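Cobblestone masonry
Reading time: 6 min

Cobblestone masonry is a way of building walls out of small, rounded stones bedded in a good deal of mortar. The stones are used more or less as they come from the field, the river or the beach, with little or no cutting, and the finished wall has a bumpy, friendly look that many people connect with old farmhouses, country churches and garden sheds. The same word is used for streets paved with rounded stones, but the two crafts have less in common than the name suggests, and this article is mostly about walls.

Name and size of the stones

A cobble, in the everyday sense, is a stone that a person can pick up in one hand, or at most in two. Geologists are stricter and set limits on its width, with pebbles below and boulders above. Masons have never worried much about those limits. A builder gathering stone for a wall will happily take anything that sits well, and in many districts there were local words for the sizes, so that a load might be sold as "fists," "loaves" or "heads" depending on what the cart had brought in that morning.

The rounding comes from water or ice. River cobbles have been rolled along the bed for a very long time and tend to be smooth and egg-shaped. Beach cobbles are often flatter, from being dragged back and forth by the waves. Field cobbles, left behind by glaciers and turned up by the plow every spring, are the roughest of the three, and farmers who were tired of stacking them at the edge of the field were usually glad to see them go into a wall.

How a wall is built

Most cobblestone walls are thicker than they look. A common pattern has two faces of rounded stones with a core of rubble and mortar between them, tied together at intervals by long stones that reach deep into the middle. These long stones matter a great deal, for a round stone has very little grip on its neighbor. In a dry wall of flat slabs the weight of the stones holds everything in place, while in a cobblestone wall the mortar has to do a large share of the work.
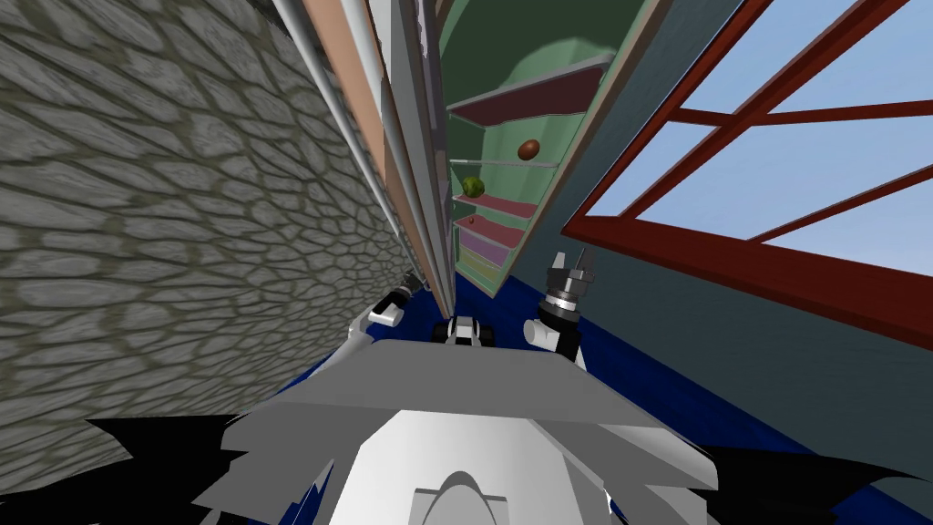 Gray rounded stones set in an irregular pattern, with darker olive-gray joints between them.

The traditional mortar is lime and sand, which sets slowly and stays a little soft for years. Slow setting was a nuisance as well as a blessing. A crew could raise the wall only a short distance at a time before it had to be left alone to stiffen, and an impatient crew might find the lower courses bulging under the weight of the new ones. Old building accounts are full of these pauses, and many a mason kept two jobs going side by side so that there was always one wall to work on while the other rested.

Corners are the hard part. Round stones make a poor corner, so builders nearly always switched to cut blocks, called quoins, or to brick where good stone was scarce. Window and door openings were treated the same way. A row of brick around a window in a cobblestone house is therefore less of a decoration than it seems, though plenty of owners enjoyed the look of it and chose a brighter brick than they strictly needed.

Coursed and random work

Two broad styles are recognized. In coursed work, the stones are sorted by size and laid in level rows, sometimes tilted one way in the first row and the other way in the next, so that the wall has a herringbone look. It takes a lot of sorting, and children were often given the job of passing stones through a board with holes cut in it to find the ones that matched. In random work there are no rows at all. The mason chooses each stone to fit the gap that is waiting for it, and the joints wander wherever they please.

Random work is sometimes thought of as the easier style, but the people who do it will tell you otherwise, usually at some length. In her booklet Round Stones, Patient Hands, the mason and teacher Itziar Miranda writes that a beginner spends the first week looking for the perfect stone and the second week learning to be content with the one already in hand. She also recommends stepping well back from the wall before every meal, "while you are still hungry enough to be honest about it."

Joints and pointing

The joints give a cobblestone wall much of its character. Flush joints are filled nearly to the face of the stones and leave only small rounded patches showing. Recessed joints are raked back so that each stone stands out and throws a shadow. There is also a ridged joint, drawn up to a sharp edge with a small trowel, which was fashionable for a time and is a trial to repair today.

Color depends mostly on the sand. A yellow pit sand gives a warm, buttery line, and a dark river sand gives a gray or greenish one that makes pale stones look paler. Repairs done with the wrong sand can be spotted from across the road, and it is worth making up several small samples and letting them dry fully before settling on one.
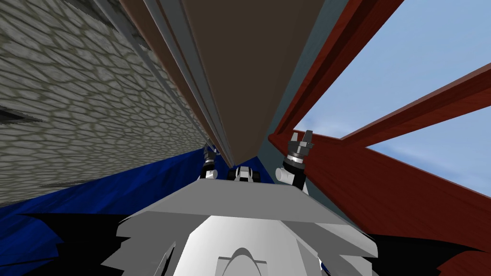

Random pattern in gray stone, with long gray trim strips along the edge of the wall.

Indoors, cobblestone raises the extra question of how to meet it with something straight. Shelves, door frames and paneling do not sit kindly against a bumpy surface. A joiner may scribe the wood, tracing the shape of the wall onto the board and cutting to the line, or may simply cover the gap with a strip of trim. Both are perfectly respectable. Scribing is the slower choice and can swallow a whole afternoon on one tall board.

Care and repair

A sound wall asks for very little. Gutters should be kept clear, ivy should be kept off, and loose mortar should be raked out by hand and replaced with a mix no harder than the original. Hard cement is the most common mistake. It holds water behind the face, and after a few cold winters the stones begin to let go, often several together. Dust indoors is best removed with a soft brush, working from the top down, and soap is seldom needed.

See also: Dry stone wall; Flint building; Lime mortar; Quoin; Rubble masonry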